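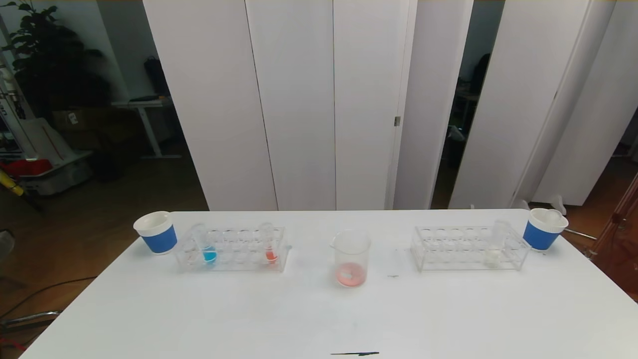 4.3 Registering transparent objects

Pliltix Perception finds racks, tubes and beakers by their outlines in the head camera view. Depth readings on clear plastic and glass are unreliable and are ignored for any object whose class has the "clear" flag set. Complete section 4.2 (table plane) before you start.

1. Move both arms to the park pose. The whole tabletop must be in view.

2. Open Scene > Capture and set the frame count to 200. Lower values work for opaque cups but leave gaps in rack outlines.

3. Press Capture. Keep people out of view until the status bar reads READY.

4. In the object list, assign a class to each new entry. Use rack_clear for the acrylic racks, beaker_spout for the beaker and cup_band for the blue-and-white cups. Two objects of the same class get the suffixes _L and _R, as seen from the head camera.

5. Select a rack and choose Fit Slots. The overlay should place one ring on each opening. If the rings are shifted by one opening, drag the first ring into place and press Refit.

6. For each slot that holds a tube, check the fill field. Colored liquid, such as blue or red-orange, is read automatically. A tube that is empty or holds colorless liquid is reported as UNKNOWN and must be set by hand.

7. Save the scene. The planner reloads it at the next task start.

Note: Small dark marks on the tabletop can be picked up as objects. Delete the entry, or raise min_area to 500.

Note: Panels behind the table are clipped by the workspace box. If they show up in the object list, the box is too deep — repeat section 4.2.

CAUTION: Do not run a pour task while any fill field reads UNKNOWN. The planner treats UNKNOWN as empty and will not limit the tilt angle.

Error 103 (slot fit failed): fewer than four openings were matched. Change the lighting angle to reduce glare, then repeat from step 2.

4.4 Setting grasp limits for tubes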